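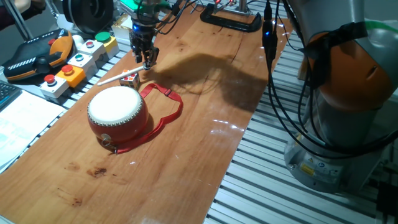
One Drilham parent wrote in to ask whether the strap of a toy drum may be put through the washing machine. It should not be. Straps are wiped by hand, with the buckle fastened.

The advice on small instruments was revised in September 2020.

Drumhead
Wipe with a barely damp cloth and dry at once. Do not use solvent cleaners on a white head, as they may discolour it.

Strap
Lay the strap out flat before wiping. A red strap should be tested for dye on a white cloth first.
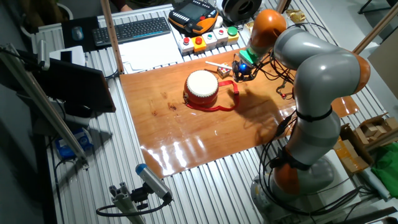 Drumstick and small pieces
Store the drumstick with its drum. Dice and similar small pieces belong in a lidded container, out of reach of young children.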